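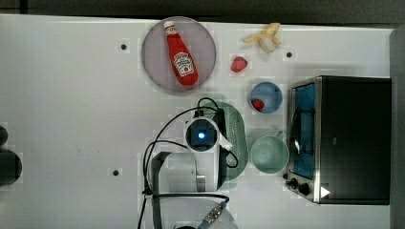
Ketchup bottle on a plate, with toy banana.

Vostden Tabletop Proof Press

For poetry broadsides, protest posters, short-run covers and wedding invitations for people you like

In stock. Ships from Drutcombe.

The Vostden is a hand-operated flatbed press for printing one sheet at a time, slowly, with your own arm. You ink the type, lay the paper, roll the cylinder across and lift the sheet to find the typo. Then you fix the typo and do it again. Poets take to it quickly, having already made their peace with low output.

We build it after a proof press made for a newspaper office in 1952, whose job was to show an editor what was wrong before the big machine downstairs repeated it several thousand times. The original sits in our front window. It still prints, it weighs as much as a piano, and we have stopped offering to move it so people can see the back.

Ours is smaller. It goes on a sturdy table and comes off again with the help of one friend, or two if the first one has opinions about lifting.

What it prints

Metal type, wood type, linocuts, woodcuts and most things glued flat to a block at the right height. A fourteen-line poem with a title and a modest ornament fits comfortably. A sestina fits if you set it small. An epic does not fit, and we would ask you to think about why you wanted that.

Posters for marches, vigils and library budget hearings are a large part of what our customers make. Keep the wording short, the letters big and the ink dark. A slogan that needs a semicolon will be hard to read from across a street, and harder still to chant.

In the box

Press bed and cylinder, assembled
Side rails, with the bolts to fix them
Hand roller, soft rubber
Ink slab
Gauge pins for lining up your paper
Four tubes of Idura ink: black, red, blue and a green we keep meaning to rename
Spare packing sheets
Printed manual, set and printed on the press it describes, which explains the spacing on the troubleshooting page

Type is sold separately. We know. It was sold separately in the old days too, and people complained then.

About the ink

Idura is our own oil-based ink. It is stiff in the tube and loosens on the slab after a few minutes of working with a knife. It dries overnight on uncoated paper. On coated paper it dries eventually, and you should make other plans for the weekend.

It cleans up with vegetable oil and rags. It does not clean up from a cream sofa, and we have heard from enough of you about this that there is now a drawing in the manual.

Setting up

Put the press on a level surface at elbow height. Bolt on the rails. Run the cylinder from end to end a few times with no type in the bed and listen for scraping. A faint rumble is normal. Slide in a proof of something short before you try anything you care about. Many people use their own name, and a surprising number spell it wrong, because type reads backward and confidence does not help.

Add packing one sheet at a time until the letters print solid. If they are punching through the paper you have added too much. There is a fashion for this and we have no quarrel with it, but your type will wear out sooner and we will be glad to sell you more.

The Oral edition

The same press in dark red paint, with a copy of Oral, our workbook for people who want to print poems that were written to be read out loud. It deals with line breaks, breath, where to put white space and what to do when the poet changes a word after you have locked up the page. (Charge them. Even if the poet is you.)

The workbook has nine projects. The early ones are simple, a couplet on a card and so on. The later ones include a two-color broadside and a folded sheet that opens into a choral reading, which has been attempted by several school groups and completed by most. Oral is also sold by itself for anyone who has the press already, or who prefers reading about printing to washing rollers.

Questions we get

Will it make me write better poems?
It will make you write shorter ones. Picking up every comma with your fingers has a way of settling arguments about commas.

Is it loud?
No. You can print while someone sleeps in the next room, as long as you don't drop a case of type, after which everyone in the building will be up and available to help you sort it.

Can children use it?
With an adult close by and fingers away from the rails, yes. Put them in old clothes. Put yourself in old clothes too.

Can I print a whole book?
You can. People have. They get a look, and they talk about page forty for years afterward.

Do you take old presses in trade?
We take them in, which is different. If it has been in a barn, tell us which part of the barn.

Delivery and pickup

The press travels in a wooden crate with rope handles. Please keep the crate. You will need it if you move, and in the meantime it makes a decent bench. Delivery is to the curb, and the driver's interest in your stairs is limited. Pickup from the Drutcombe workshop is free and includes a short lesson at the bench and coffee of variable quality.

Orders for the Oral edition placed now will go out in February, when the red paint has had time to cure. Standard gray presses ship as soon as the crate is nailed.

Guarantee

The frame and cylinder are covered for as long as you own them. Rollers are covered against faults in the rubber, but leaving one standing on its face all summer is not a fault in the rubber. Ink is covered until you open it. We do not guarantee the poems.

Prices on this page apply from January 1, 2022. Schools, libraries and prison writing programs get a discount, so write to us before you order and tell us what you plan to print first.

Also in the shop: Idura ink by the tube, spare rollers, packing sheets, wood type in mixed lots with never quite enough of the letter E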